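Robot Learning Workshop, Cavudley
Handout 3: Showing the arm what you want

Today you get to drive! There are two ways to give a demonstration. You can take hold of the arm and guide it through the job yourself, or you can sit at the Fosten desk and steer it by remote control. Try both before you pick one – they feel wonderfully different.

Our task is flower sorting, and I love it for teaching. Stems roll, leaves bend, and a grip that worked a minute ago may miss next time. 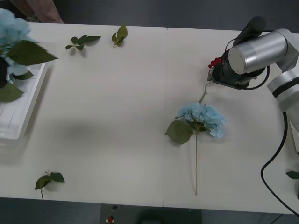 So keep your movements slow and steady, and finish what you start. If you fumble a stem, pick it up again and carry on, as a good recovery is well worth recording (save it with the rest). Change the layout between runs too, or the arm will only learn one table.

Each pair should aim for 100 demonstrations by the end of the session. Last year's Pinevthorpe group reached 830 between them!

Before next time: read the Usman notes on naming your files.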